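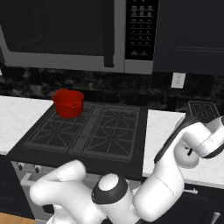

Re: Stillow kitchen results, does 70 percent mean anything?

pkauppinen
Trained on 3,286 sim demos, tested on 4,000 rollouts, 70 percent success. My complaint is that every rollout uses the same marble. My kitchen has crumbs.

trondasora_fan
They randomize pot position and arm start. Read the appendix.

pkauppinen
I did. The pot moves. The stove, sadly, has tenure.

Edem Antwi
We reran it with 3 seeds. The spread between seeds was bigger than the gain over Breteo, so I'd be careful with the headline number. The pot color swap barely hurt it, though.

trondasora_fan
Still beats Breteo on the mean.

Edem Antwi
On two seeds. The third would like a word.

heywood_lurker
Anyone have the configs for the held-out layouts?

Edem Antwi
Will post them tonight.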